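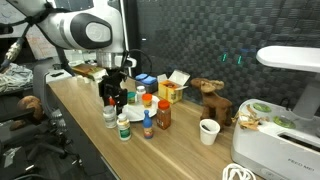 Step 2: Sort the small jars and bottles

Once everything is out on the table, put a plate in the middle and use it as your holding spot. Anything you haven't decided on goes on the plate. Everything else gets grouped around it.

Make these groups:

Supplements. Check the date on each bottle and put the ones you take daily in front.

Spices and condiments. Open each spice jar and smell it. If there's hardly any smell, throw it out. Wipe the rims before the caps go back on.

Boxes. Open them and look inside. A box that is nearly empty takes up as much shelf as a full one, so move what's left to a jar with a lid.

Things that don't belong. Toys and paper cups end up with the food in most kitchens. Take them out of the room now.

Step 3: Put it all back

Wipe the shelf and let it dry. Tall bottles go at the back, short jars at the front with labels facing out. If you can't read a label, write a new one on masking tape and add the month.

My shelf is 14 inches deep, and I keep it to two rows. I do the next full sort in December.

Posted by Parveen Shaikh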